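Pultberg hand-held gripper pair: a month of use

I bought the Pultberg kit in November, after two years of recording with a headset alone and fixing the hand tracking afterward. It's a pair of hand-held grippers that a person carries around and works like big tongs. You do a chore with them, the kit records how the hands moved, and the recording goes toward teaching a robot arm the same chore. We mostly do housework here: wiping, tidying, bathroom cleaning.

The box holds two grippers, the marker cubes that mount at the base of each one, a charger and a printed sheet of setup steps. The sheet is thin. It skips the part where you pair the left gripper before the right, and I lost most of an afternoon to that. Support did answer the same evening and sent me a longer guide, which should have been in the box to begin with.

Once it's set up, the day-to-day is simple. You start a take, do the job, stop the take. I gave the kit to Golshifteh Dehghan for the sink tasks and she was comfortable after 10 takes. Her first few were slow and she kept opening the jaws too early. Thin handles are the hard part. A squeegee handle is a good test, as it has to stay put in the jaws while the blade changes direction over the basin.

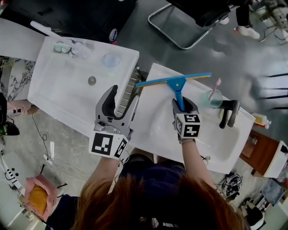 Can one person run the kit alone?
One person can record with it, but setup and calibration go a lot faster with a second pair of hands, and long sessions are easier when somebody else watches the battery levels.

Grip is the best thing about it. The pads hold smooth plastic better than the Ollo pair we had before, and they don't need much squeeze. The jaws also open wide enough for a cup. Small flat things on a flat surface are still a pain — you end up sliding them to an edge first, and that habit gets into your recordings whether you want it or not.

Weight is my main complaint. A gripper feels fine for the first few takes, then it starts to pull on the wrist. Heidrun Zaugg has smaller hands than I do and stopped after about 60 minutes. I can go longer, but my takes get sloppy. Plan on breaks, and swap people if you can.

The view from the gripper is wide and picks up far more of the room than you'd expect. That's useful for placing the hand, but it means whoever is nearby ends up in the recording too, so sort out permission and face blurring before you start.
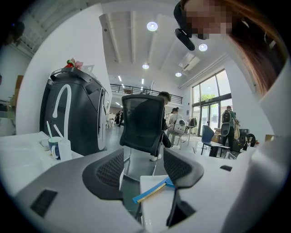
Price and who it's for

It costs more than the Ollo and less than the Casado set, and I think that's fair. If you record a few short tasks a month, the Ollo will do. If you record most days, the better grip saves enough bad takes to be worth the difference. I'd still like a lighter body and a proper manual. 7 out of 10.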